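Plollik Hand Gripper Pair: Six Months of Looking After Them

Reviewed Tuesday, June 9, 2020

I'll say up front that I like these grippers a good deal more than I did in March, when I was on the phone to Drakura every other day and probably wearing out my welcome. We bought the pair for our laundry-handling bench, and a kind man there named Veikko Juntunen walked me through the setup twice – the second time because I had swapped the left and right cables and was too proud to check.

Setup is an afternoon's work if you go slowly. The top plates go on first, then the cables, then you close the jaws all the way and set your zero. Leave plenty of slack in the cable. Mine was too tight at first, and the left jaw gave odd readings every time I turned my wrist.

Upkeep is mostly lint! I brush out the jaws every 400 grasps and check the plate screws while I'm at it. The left one needed a new jaw spring at 1,657 (the part was $89, which stung a little), and fitting it took me two tries and one long crawl across the carpet.

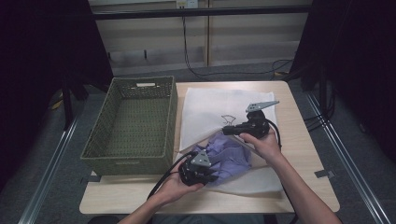 Both grippers at the bench, with a purple item on the white cloth and the basket to the left.

Soft, bunched-up fabric is what I'd test on after any repair, as a jaw that's a hair out of line will show itself there long before it does on a wood block. My one real complaint is the manual, which covers the spring in a single line. Cleiton Bezerra wrote a much better page on it for the Brondudero users' list, and I keep a printout in the drawer with the spare screws.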